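The Pudding Nobody Measured

My grandmother left me 13 recipes, and not one of them contains a number. "Flour, enough." "Milk until it looks right." She cooked in Stultstead for 60 years and took the meaning of "enough" with her. 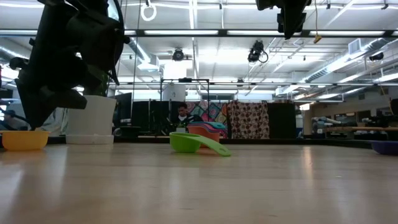
A yellow bowl and a potted plant on a wooden tabletop.

I took the notebook to Lejla Trajkovski, who teaches baking in Trirnley and believes in level teaspoons the way other people believe in heaven. She read the page headed "Lemon pudding, the good one" and asked how hot the oven should be. I showed her the line. It said "hot".
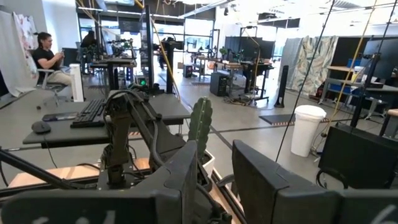

Old recipes assume you have a mother standing behind you. Take her away and you are left guessing, like someone handed a cactus and told to water it now and then. A tall green one with ribbed skin, like the one here, will at least put up with a fool for years. A custard gives you four seconds.

Our first pudding could have soled a boot. The second was soup. Lejla wrote everything down in pencil, down to the pinch of salt,

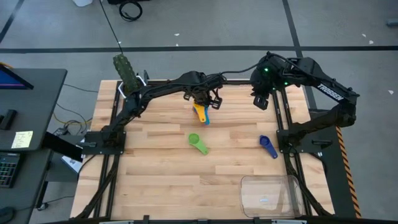 which she made me pinch again, over a saucer, so that she could weigh it. By October we were on number six — and it was good. It was also, I'm sorry to say, not my grandmother's. Hers was slightly burnt on the left.

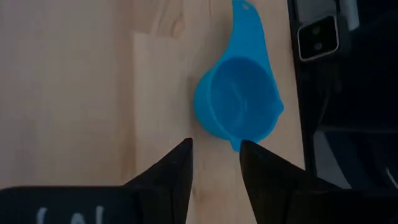
Blue plastic measuring cup, with a hole in the handle for hanging.

I have since moved the tin. Left, and towards the back.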